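Ticket: Pick episodes from simulated kitchen set ending early, strawberry class
Project: Skular
Opened by: Valbona Kos
Assigned to: Milovan Jurić
Priority: normal
Status: waiting on requester

Valbona Kos wrote:

Hi everybody, and sorry in advance for the long message, I've been staring at this since breakfast and I want to get it all down before I forget which things I tried. I'm generating the pick examples for Skular, the fruit-and-dish batch, and the strawberry episodes keep getting saved as finished before the gripper has closed. The lemons are fine. The plums are fine! With strawberries the recorder writes "success" while the fingers are still wide open, and then of course the episode is no good for training because the label and the motion disagree.

I ran a batch of 90 last night with the standard settings and 40 of them came out this way. I restarted the simulator, cleared the scene cache, and went back to the old table textures in case the randomizer was to blame (it was a long shot, I know). None of that made any difference. I also swapped in the previous strawberry mesh that Panagiotis made in February, and the early endings went on just the same, so I don't think the model of the fruit is at fault.

The wrist view below comes from one of the bad episodes, at the step where the recorder stamped it as done.

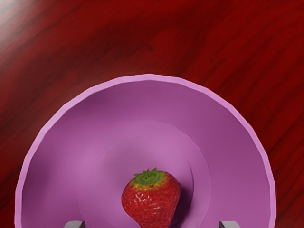

Render: Kalliopi Mujić / Ostorico simulation group

You can tell from the fingertips down at the bottom that the gripper is still open, with plenty of room on either side of the berry, and the berry is sitting on the flat part of the bowl. The log for that same step says "object held: true". I'd love to know what it thinks it's holding.

Milovan Jurić wrote:

Thank you, Valbona, this is a lovely clear report and please never apologize for the long ones. Could you tell me which build of the recorder you're on, and whether the bad episodes all use a bowl? I have a suspicion about the contact check. When we merged the Ullell branch, the "held" flag started reading contacts from the object's whole group, and I believe the bowl ended up in the same group as the strawberry. If so, any touch at all between the fruit and the dish would count.

Valbona Kos wrote:

Oh, that would explain so much. I went back through the list and yes, every bad one is a bowl episode. The strawberry-on-bare-table ones are all good. The build is the one Vasilis posted on 24th August. I opened the scene file too, and the bowl and strawberry do share a group, while the lemon and the plum each have their own.

Milovan Jurić wrote:

Wonderful, then we've found our culprit. Please do the following when you have a minute:

Open the scene file and give the strawberry its own contact group, the way the lemon has it.
Set the hold check to 2 fingers, both touching the fruit, before the flag can turn true.
Rerun a short bowl batch and look through the wrist views by eye.
Leave the old episodes where they are but mark them "exclude", so that Awan doesn't pick them up in tonight's training run.

I'll fix the merge properly on my side so the groups don't get joined again the next time somebody adds a fruit.

Valbona Kos wrote:

Group changed, hold check changed, old episodes marked. The short batch is in the queue behind Kalliopi's drawer scenes, so I'll post the results here once it has gone through. Thank you so much for being quick about it, and say hello to Vasilis for me!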